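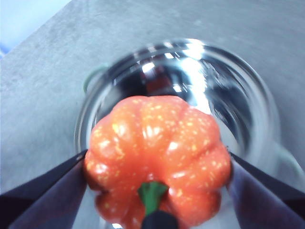 *Gripper tests at Pellura: a small ribbed pumpkin shape over the steel pot.*

# About Pellura

Pellura is a shared workshop for people who build robot arms at home and have run out of room, tools or patience to do it there. We started in a garage on Katiyar Street with one bench and a borrowed drill press. In May we moved into the back half of the old Lakader print shop, where we have 10 benches, a small machine room and a door wide enough for a pallet.

## What we build

Most of the work right now goes into Tanano, a kitchen arm that members put together from parts they can buy or print. It picks things up and puts them in a pot, or takes them out again. The camera sits at the wrist and looks out between the two fingers, so whatever the fingers are holding is also what we see on the screen.

Boxes and blocks were fairly easy. Round, glossy things take longer. The ribs give the fingers something to press against, but the shine makes it hard to find the edges, and a polished steel pot adds reflections of its own. We are on version 7 of the fingers. The older sets are in a drawer by the sink and anyone may borrow them.

## How the shop runs

Members pay 40 dollars a month, which covers bench space, power and the common tools. Bring your own motors. Printer filament is sold at cost from the shelf by the door – write down what you take.

New members do a short session on the mill and the band saw before using either one alone. Arms under power stay inside the taped area, with the stop button where the person running it can reach it.

We keep our drawings and parts lists in a binder at the front desk and on the shop computer. Copy whatever you like. If you change a part and it works better, add your drawing to the binder with the date.

## Visiting

The shop is open most evenings until 10. Groups of up to four can look around without arranging it first – larger groups should write ahead. Parking is behind the building, next to the loading door.

Page last updated July 15, 2020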